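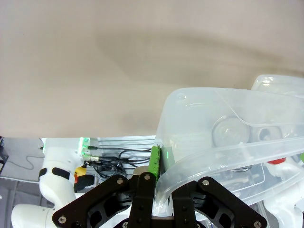 photo: Gaurav Rastogi

ok so a few people asked how the pantry moth thing ended. thread. it's long, sorry, typing this on the bus

1/ started in August. one little tan moth above the toaster. I thought, cute, a moth. Did nothing for almost 12 days. do not do this

2/ by the time I looked properly they were in the oats, the rice, the birdseed, a bag of chestnut flour I bought for one recipe in my old apartment. Webbing in the corners of the bag. you know it when you see it. kind of a dusty cotton look

3/ if you have birdseed in the kitchen go look at the birdseed. I'll wait

4/ what I did first (wrong): threw out the bags with moths in them and kept the "clean" ones. The eggs are tiny. You won't see them in flour. Two weeks later, moths again, more of them

5/ what I did second (also wrong): bay leaves. my aunt swears by them. Put bay leaves on every shelf. found a larva ON a bay leaf, having a nice time

6/ third try, Kwok-wai Lui from downstairs came up. he used to run the stockroom at a bulk foods place in Coritgate, seen all of this before. Looked at my shelves for maybe a minute and said everything dry goes in the freezer or in the trash, tonight

7/ so that's the rule. Four days in the freezer minimum, a full week if you have room. I did a week. No room for actual food so it was a lot of eggs on toast

8/ then the shelves. Take everything off. Vacuum the cracks, the peg holes, under the shelf paper (oh god, the shelf paper), the little groove where the door hinge sits. Empty the vacuum OUTSIDE

9/ hot soapy water after. I know people like vinegar, fine, use vinegar, but the vacuuming is what matters

10/ also check the ceiling corners. They crawl up there to cocoon. found some behind the clock. one inside the screw threads of a honey jar lid which I think about more than I'd like

11/ storage. Bags and cardboard are useless, they chew right through. Glass jars or hard plastic with a lid that really seals. If the lid just sort of rests there it doesn't count

12/ test I use: fill it with water, lid on, tip it over the sink. drips? then it's for crayons or whatever, not for flour

13/ you don't need the fancy matching sets. half of mine are pickle jars. label them with the date you opened the bag, masking tape is fine, I never do it and then I'm standing there sniffing cornmeal

14/ traps: the sticky kind with the lure. they only get the males so they wont fix anything alone, but they tell you if you've still got a problem. One in the pantry, change it when it says to. Don't hang it by an open window, you'll invite the neighbors' moths in

15/ people asking about sprays. I didn't, not around food. ask someone who knows more than me

16/ cost me a lot of rice and one very good bag of pecans from the market on Flovelbridge road. still sad about the pecans

17/ last moth was five weeks ago. Trap has been empty since. New flour goes straight in the freezer when I get home, every time, even when I'm tired and theres ice cream melting

18/ someone in replies says dog kibble too. YES. kibble, dried chiles, tea, chocolate, that wreath with the wheat on it. all of it

19/ my stop. will answer the freezer questions tonight, after 8 probably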